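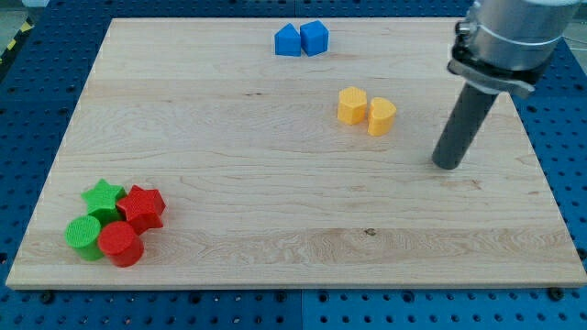
The worst thing about the old planner, according to Zorica Ionescu, was that it would stop and think after every single nudge, and you could go make coffee while it decided which side of a block to lean on. Her team at Ultix has been running the new one since March, and she says she hasn't had that particular coffee in months.

The new one is Cimel, a planning and control package for robots that move things by pushing instead of grasping. Version 2 went up for download on Saturday, July 19, 2025, and it's a big step for anybody who works with a plain rod on the end of an arm and a board full of blocks.

Pushing sounds easy until you try to write code for it. A rod touches a block at one small spot, and the block slides, or turns, or does a bit of both depending on where the contact is and how the weight sits. Stars are a headache because the rod can settle into the notch between two points and stay there. Cylinders are a different headache, with no flat side to push against, so a small error in the contact point sends them off at an angle. Put a star and a cylinder right up against each other and pushing one moves the other as well.

Earlier versions of Cimel dealt with all this by planning one push, carrying it out, taking a fresh look from the camera and starting over from nothing. Version 2 keeps its plan alive. It holds a short list of candidate pushes, scores them again each time the tracker reports in, and only drops the ones that no longer make sense. A replanning step now takes 123 milliseconds on the workstation at Ultix, fast enough that the arm keeps moving while the next choice is made.

The change people will notice first is in how it handles groups. You can now give the planner a goal such as "bring the yellow blocks to the blue ones" or "split the reds from the greens," and it works out an order by itself. It checks whether a path for the rod tip is clear, goes around pieces that are already where they should be, and will happily push two touching blocks as one if they're headed the same way. That last trick wasn't on the original list of features at all! It came out of a weekend experiment with the contact model and got merged the following week.

In the test suite that ships with the release, Ultix ran 319 layouts on the real arm, each with a limit of 20 pushes. Version 2 finished all but 43 of them inside the limit. Most of the failures have the same cause: a piece ends up close to the rim of the board and there's no room to get the rod in behind it. The planner now spots that situation and stops with a clear message, where the old one would keep tapping at the block until the push limit ran out.

Perception got some attention too. The block tracker, Flalteo, used to be a separate install with its own calibration routine. It's now bundled in, and the two share a single file for the camera pose and the board corners. Flalteo also reports how sure it is about each block's rotation, and Cimel uses that number. If the tracker isn't certain which way a star is facing, the planner prefers pushes that would work either way. Ionescu calls this her favorite part of the release – "the planner finally knows what it doesn't know, so it stops making those very confident, very silly pushes."

There's a new replay viewer as well. It draws every candidate push as an arrow over the board and lets you scrub back through a run, with the score of each arrow shown next to it. For anyone who has tried to debug a push planner from a text log, this is a wonderful thing to have. Logs from version 1 can be opened in it, though the scores will be blank.

A few things to know before upgrading. The configuration format has changed, and the converter handles everything except custom tool shapes, which have to be entered again by hand. The rod's tip radius is now a required setting, and a wrong value will quietly make every push a little worse. Speed limits are set per block shape instead of once for the whole run. The simulator interface is the same as before, so existing training scripts should keep working.

Work on the rim problem has already started in a side branch called Perić, which lets the arm drag a block inward by pressing lightly on its top face. It works in simulation and has only just been tried on hardware. Ionescu says the first runs looked promising with the cylinders and pretty wobbly with the stars – the branch is open for anyone who wants to try it, and bug reports with replay files attached will get looked at first.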